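라타우 마을 안내 사이트 운영 경과 보고
수신: 탐우드 지역관광기금 사업 담당자님
작성: 라타우 안내 사이트 편집 담당
보고 범위: 봄 개편 이후 10월까지

담당자님, 안녕하세요. 지난번 중간 메모를 보내 드린 뒤로 진행된 일이 꽤 많아서 이번 보고는 조금 깁니다. 미리 말씀드리면 사이트는 잘 굴러가고 있고, 저희도 요즘 일하는 재미가 정말 큽니다! 잘 안 된 부분도 빼지 않고 적었으니 편하게 읽어 주시고, 궁금한 점은 언제든 물어봐 주세요.

1. 업소 안내 페이지

처음 신청서에 적은 목표는 라타우 항구 쪽과 언덕 마을의 숙소, 식당, 가게를 한곳에서 찾을 수 있게 하는 것이었습니다. 현재 등록된 업소는 275곳입니다. 신청서를 쓸 때만 해도 항구 앞 큰길에 있는 가게들만 들어와도 다행이라고 생각했는데, 언덕 쪽 민박집들이 서로 소개를 해 주면서 여름부터 등록이 부쩍 늘었습니다. 무료 등록은 이름, 주소, 전화번호, 영업시간, 짧은 소개 글까지이고, 유료 등록은 사진 묶음과 계절별 공지가 더해집니다.

가장 손이 많이 간 것은 역시 영업시간이었습니다. 라타우는 배편 시간표에 따라 가게 문 여는 시간이 달라지는 곳이 많아서 "오전 10시부터 오후 6시"처럼 한 줄로 적으면 틀린 정보가 되어 버립니다. 그래서 시간표를 성수기, 비수기, 결항일 세 칸으로 나누었어요. 입력 화면이 복잡해져서 사장님들이 싫어하실까 걱정했는데 오히려 전화가 줄었다며 좋아하시는 분이 많았습니다. (빵집 두 곳은 결항일 칸에 "기분에 따라"라고 적어 보내셨고, 그대로 실었습니다.)

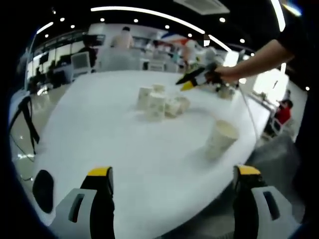 유료 등록 요금은 올해 올리지 않았습니다. 내년에도 같은 금액으로 가고 싶다는 것이 저희 생각이고, 이 부분은 뒤의 예산 항목에서 다시 말씀드리겠습니다.

2. 행사 달력

행사 달력은 이번 기간에 가장 많이 달라진 부분입니다. 예전 달력은 저희가 포스터를 보고 하나하나 옮겨 적는 방식이어서 빠지는 행사가 많았고, 날짜가 바뀌어도 며칠씩 그대로 남아 있곤 했습니다. 지금은 주최 측이 직접 양식에 입력하면 저희가 확인한 뒤 공개합니다. 보통 당일 오후 4시 전에 들어온 건은 그날 저녁까지 올라갑니다.

이 작업은 개발을 맡은 예우헨 야첸코 씨가 거의 혼자 해냈습니다. 기존 사이트가 아르켄이라는 오래된 관리 도구 위에 올라가 있어서 달력만 떼어 고치기가 쉽지 않았는데, 자료를 먼저 옮기고 화면은 나중에 바꾸는 순서를 택한 덕에 사이트를 하루도 내리지 않고 넘어갈 수 있었습니다. 옮긴 뒤 중복된 항목을 지우는 데 꼬박 5일이 걸렸고, 그 과정에서 없어진 줄 알았던 옛 등대길 걷기 행사 기록도 찾았습니다. 등대길 기록은 따로 정리해서 '지난 행사' 코너에 넣어 두었는데, 댓글을 보면 오래전 라타우에 살다가 떠난 분들이 특히 반가워하시는 것 같습니다.

여름 음악 주간에는 공연별 페이지를 따로 만들었습니다. 무대가 아홉 군데로 흩어져 있어서 작년에는 길을 묻는 메시지가 하루 종일 들어왔거든요. 올해는 무대마다 걸어가는 길, 계단이 있는지, 가까운 화장실이 어디인지를 적어 두었고 비 때문에 장소가 바뀔 때는 맨 위에 노란 띠로 알렸습니다. 둘째 날 저녁 공연이 항구에서 학교 강당으로 옮겨졌을 때 띠가 올라가기까지 한참 걸린 것은 아쉽습니다. 담당자 한 사람만 권한을 갖고 있었던 탓이라, 다음 날 바로 두 사람을 더 추가했습니다.

3. 소식지와 소셜 채널

소식지 구독자는 2135명입니다. 거의 절반은 라타우에 살지 않는 분들로, 휴가를 다녀간 뒤 계속 소식을 받아 보고 싶다며 신청하셨습니다. 반응이 제일 좋은 꼭지는 뜻밖에도 배편 안내와 날씨 이야기예요. 저희가 공들여 쓴 맛집 기사보다 "이번 주에는 남쪽 방파제 쪽 바람이 세니 모자를 조심하세요" 같은 한 줄에 답장이 더 많이 옵니다. 그래서 가을호부터는 이 꼭지를 맨 앞으로 옮겼습니다.

소셜 채널은 솔직히 고르게 잘되지는 않습니다. 사진 채널은 독자들이 보내 주시는 항구 사진 덕분에 날마다 새 글이 올라가지만, 짧은 영상은 편집할 시간이 모자라 여름 이후로 거의 쉬고 있습니다. 겨울 동안 영상은 접어 두고 사진과 글에 집중하려고 하는데, 혹시 기금 쪽에서 영상 실적이 꼭 필요하시다면 알려 주세요.
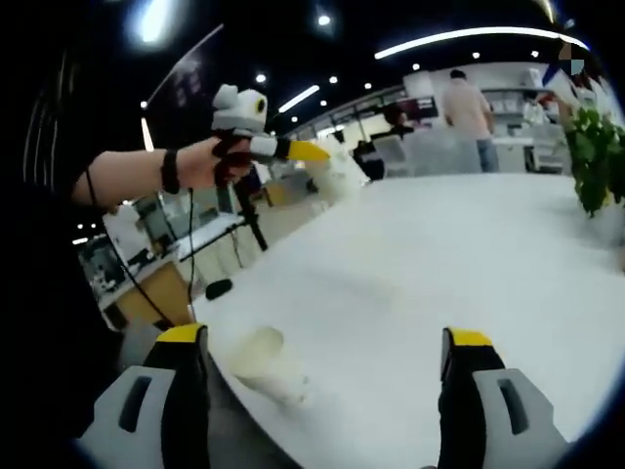

4. 데므첸코 산책로 안내

신청서에는 없었지만 여름에 시작한 일입니다. 데므첸코 산책로는 항구 뒤편에서 언덕을 돌아 작은 만까지 내려가는 길인데, 갈림길 표지가 낡아서 헤매는 방문객이 많습니다. 마을 주민들과 함께 길을 걸으며 갈림길마다 설명을 쓰고, 인쇄해서 들고 다닐 수 있는 한 장짜리 안내를 만들었습니다. 지금은 한국어와 영어로 되어 있습니다. 만으로 내려가는 마지막 구간은 밀물 때 길이 잠기기 때문에 물때표 보는 법을 큰 글씨로 넣었습니다.

숙소 몇 곳에서 이 안내를 벌써 객실에 비치하고 계세요. 저희가 부탁드린 것도 아닌데 먼저 연락을 주셔서 얼마나 기뻤는지 모릅니다! 다만 비 온 뒤 진흙이 심한 구간은 설명이 부족하다는 의견이 있어 다음 판에서 고칠 예정입니다.

5. 예산과 남은 일

지원금은 계획한 항목 안에서 쓰고 있습니다. 달력 이전 작업에 예상보다 돈이 더 들었고, 대신 인쇄 홍보물은 줄였습니다. 항목별 금액은 따로 보내 드리는 표에 있습니다. 항목 사이의 이동은 지난번 통화에서 구두로 승인해 주신 범위 안이지만, 서면 확인을 한 번 받아 두면 정산할 때 서로 편할 것 같습니다.

겨울까지 마칠 일은 다음과 같습니다.

- 업소 페이지의 비수기 영업시간 일괄 확인
- 휴대전화 화면에서 지도가 느리게 열리는 문제 수정
- 산책로 안내 개정판
- 내년 음악 주간 주최 측과 입력 일정 협의

지도 문제는 원인을 아직 다 찾지 못했습니다. 야첸코 씨는 업소 표시를 한꺼번에 불러오는 부분을 의심하고 있고, 구역별로 나누어 불러오는 방식을 시험하는 중입니다. 결과는 다음 보고에 적겠습니다.

끝으로 부탁드릴 것이 하나 있습니다. 탐우드 기금 로고를 새 것으로 바꾸셨다고 들었는데, 저희 사이트 아래쪽에는 아직 예전 로고가 걸려 있습니다. 파일을 보내 주시면 받는 날 바로 교체하겠습니다.

라타우 안내 사이트 편집부 드림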